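8 February 2019

# Teaching two arms to handle dishes

So this is my write-up for the Fluneo project! Our group was Valentin Holzer, Séverine Le Goff and me (Benjie Dumlao), and our job was to gather examples for a model that's supposed to learn table tidying. We set ourselves a target of 300 demonstrations and ended up keeping 145, which I'll get to.

## What the wrist view gets

I started out thinking the overhead view would do most of the work. Then I went through the wrist recordings and changed my mind, because the rims are so much clearer up close (and the rim is what you grab). The catch is that one big bowl can take over half the view, and pale dishes on pale wood don't stand out much.
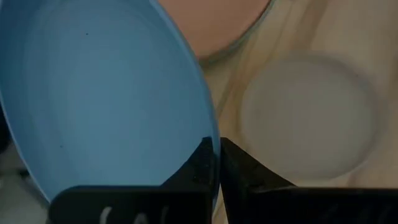

## Mixing up the layout

Valentin wanted the same starting layout every time. I argued for moving things around between runs - if the peach plate always sits in one spot, the model just learns the spot. We shuffled the plates after every 3 runs, which was a pain but worth it. 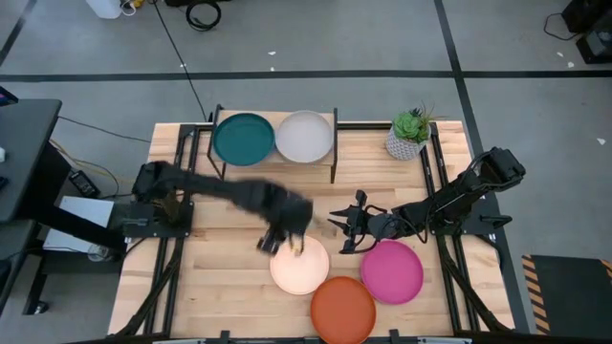
*Left arm at the peach plate, teal and gray plates on the rack.*

The runs we threw out were mostly my fault, sorry! I kept hesitating in mid-air, and Séverine pointed out that the model would happily copy every pause. After about 6 practice rounds I got smoother, and so did the recordings.

## The side view

We nearly skipped the low side camera. It can't see into the bowls at all, and a big one close by blocks a lot of the table. But it does show how high the gripper is over the shelf, and the other views are bad at that, so we kept it in.

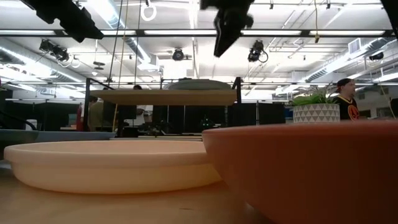

## Still to do

- Label the start and end of each grasp (Séverine has done the first batch)
- Record more runs with bowls, we have way too many plates
- Train once with the side view and once without it, then compare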